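Robot Learning from Hand Demonstration
Unit 5 handout: Reviewing a hand-held gripper kit
Instructor: Lucie Turcotte
Lab sessions: Garnet Kowalchuk
Revised 2023-01-10

Read this before you come to the lab, and bring the score sheet with you. We are reviewing the Nado loan package, a pair of hand-held grippers plus the recording and export service that goes with them. I have been looking forward to this unit all year, and I hope some of it rubs off on you!

5.1 Why hand-held

In Unit 4 you drove the arm with a joystick, and most of you will remember how long it took to pick up one cup. With a hand-held gripper you skip the arm completely. You hold the fingers, you do the job the way you would at home, and the recording becomes the training material. Your wrist already knows how to come in at a slant or ease off a soft fruit – and all of that ends up in the data.

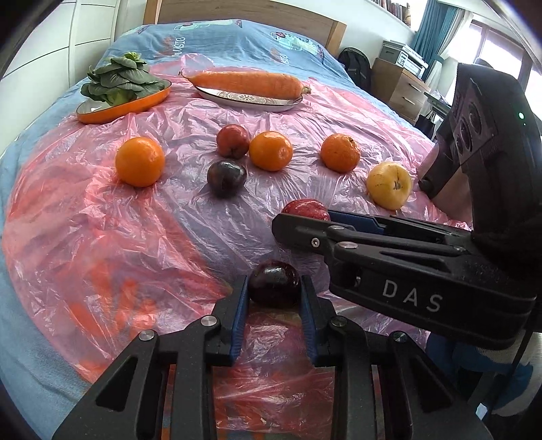
Two hands also means two streams, and the streams have to agree on time and position. Keep this in mind when you score the export, as a small offset between left and right is easy to miss on playback and very hard to train around later.

5.2 The produce task

Grewal is our name for the standard sorting task. It uses fruit and vegetables, a couple of plates, a tray and one bulky item that gets in the way. I love this task because it looks so easy. A plum and an orange are both round, but they ask for different openings and a different touch, and a carrot wants to be taken across its length. Shiny skins and crinkled plastic are a good test for tracking, too.

A full set is 280 episodes, split among lab pairs. You will record 10 per sitting and then swap hands with your partner. Move the items between episodes. If every carrot starts in the same place, the model learns the place.
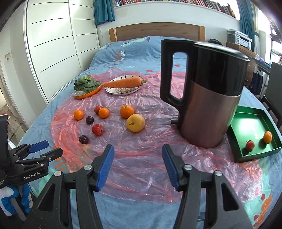
Fig. 5.2. Produce task with kettle and green tray, front gripper open.

5.3 What to score

Grip: Do the pads hold smooth fruit without a hard squeeze? Try the smallest piece first.

Reach: Can you get behind a tall object without bumping it? Try from both sides.

View: On playback, can you see both fingertips at the moment of contact?

Comfort: Note the episode at which your hand starts to tire. Be truthful – Garnet stopped at 56 on his first day and was very proud of it.

Export: Does the Skurari viewer open your files the first time, with both hands lined up?
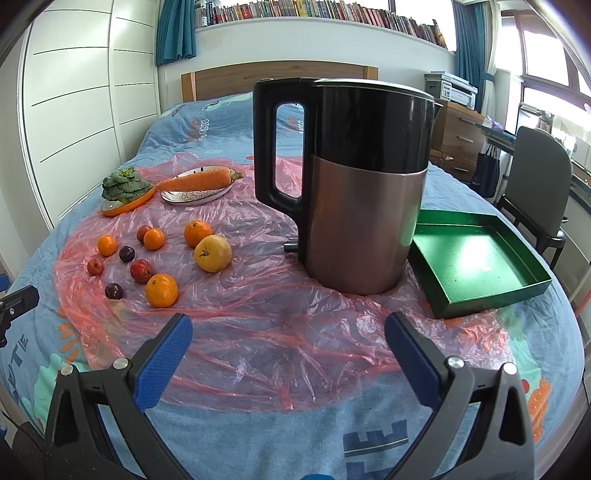 Clutter deserves its own line on your sheet. A bare table flatters every gripper, so do at least half of your episodes with the big item standing close to the fruit, and write down each time you change your approach to get past it.

5.4 Where the data goes

Finished sets are added to Grerkberg, the shared course collection, which stands at 2,000 episodes. The March project draws on it, so a mislabeled episode may come back to you! Name files by pair number, task and hand, in that order.

Score sheets go in Garnet's tray at the end of your second sitting. Wipe the pads before you put the grippers back on charge.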